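Hand Comparison Trials at Mirncombe: Frequently Asked Questions

What is being compared?
Two controllers, Elivico and Stakero, are compared on the same two-armed robot. The jointed hands remain the same throughout.

Which objects are used?
Ordinary household goods are set out on a cloth-covered table. The set includes bottles, a small cardboard box and a paper cup.

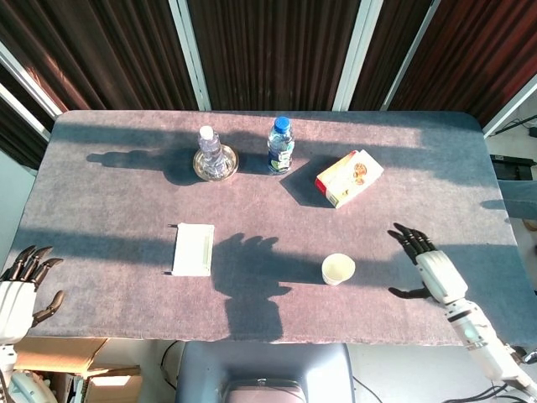

Both hands at the table, with two bottles toward the back.

How many attempts does each controller receive?
Each controller receives 20 attempts per object. An attempt ends after about 300 seconds.

Why is the box included?
A light box is easily crushed. It shows how each controller limits finger force.

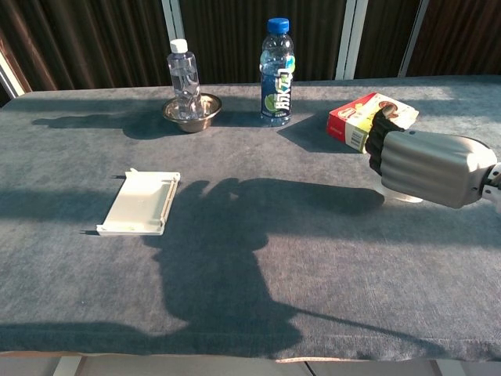
Black fingers curled around the small box.

Are the curtains opened during trials?
Yes. Sunlight and strong shadows are part of the test conditions for the cameras.

Who may request the results?
Partner laboratories may apply in writing to Afiq Hidayat. Requests are answered in July.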